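Rusance 80 Sloped-Wall Metal Bin, Dark Gray

Item no. 2039
Sold by Primovbridge

The Rusance 80 is a large open-top metal bin for holding loose parts, samples, returns and finished pieces on a bench or table. The walls slope inward to a smaller floor, so items slide toward the middle as the bin empties. It comes in one color, dark gray, with a matte finish on the sides.

We have carried this bin since November, when it replaced the Heo straight-wall model. Customers who bought the Heo asked for something with a bigger mouth and no square corners where small pieces get stuck. The Rusance 80 is the answer from the same shop. If you have Heo bins in use, the two can stand side by side, but they do not nest into each other.

What it is used for

Most of our customers put one bin at each work station. It suits soft goods as well as hard ones: shoe insoles, foam pads, rubber feet, cut leather, castings, brackets and hand tools. The open top is wide enough to reach into from any side, and you can see the floor of the bin while standing at the table.

It is not meant for liquids. The floor seam is welded but not tested for leaks. Do not use it for food.

Size and weight

Width at the top: 874 mm
Empty weight: 11 kg
Rated load: 80 kg, spread over the floor
Lid: none
Handles: none

Two people should lift the bin onto a high table. Empty it before moving it.

Surface and wear

The bin is painted at the factory. Paint on the sloping panels will chip and rub off where parts slide down, and the floor will scratch. This starts early if you load it with metal parts and much later with foam or rubber. It does not change the load rating. Touch-up paint is sold separately in small cans, in gray and off-white.

If bare metal shows, wipe the bin dry at the end of the day and put a little oil on the bare spots before a long shutdown. Surface rust can be taken off with a fine pad. Do not sandblast the bin, as the wall sheet is thin near the top edge.

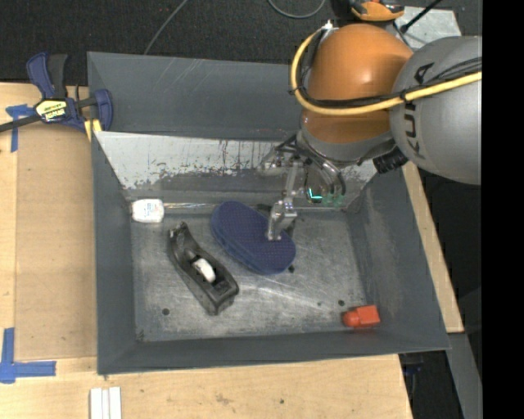 Gray bin on a wooden tabletop, with a blue pad on the floor. Note the scuffed coating on the rear slope.

Placing the bin

Set it on a flat, firm surface. The bin will sit on a wooden tabletop without feet, but the bottom edges can mark soft wood when it is dragged. A rubber mat under the bin prevents this and also keeps it from creeping when parts are thrown in. The Stilton bench mat is the one we stock, and it can be cut to size with a utility knife.

Leave a hand's width between the bin and the table edge. If the table is used by more than one person, turn the bin so that the lowest wall faces whoever empties it most.

Dark parts can be hard to see against the gray floor, especially under a lamp placed directly overhead. Move the lamp to one side, or lay a light-colored liner in the bottom. Any thin sheet will do as long as it lies flat.

Cleaning

Brush out dust and scraps first. Wash with warm water and ordinary dish soap, then dry with a cloth. Avoid steel wool on painted areas. Tape residue comes off with mineral spirits, but try a small patch first because some batches of paint turn dull.

In the box

One bin
One sheet of instructions
Four adhesive edge strips for the top rim (fit these yourself)

Questions from customers

Can I drill holes in the walls? Yes, above the slope line only. Holes in the floor void the warranty.

Do the bins stack? Empty ones do. Put cardboard between them or they will stick together and be a nuisance to separate. Never stack full bins.

Can I order it unpainted? Yes, by special order. Allow roughly 11 extra working days. Unpainted bins cannot be returned.

Is there a smaller version? Not at present.

Ordering

Bins ship flat on a pallet, one or two to a pallet, and are delivered to the curb. Check for dents at the rim before you sign, and write any damage on the delivery slip. Claims made without a note on the slip take longer to settle.

For orders of more than one pallet, or to add the Stilton mat at the set price, write to Lesia Fedoruk at the Primovbridge sales desk and quote item no. 2039.

Page last changed 15/08/2020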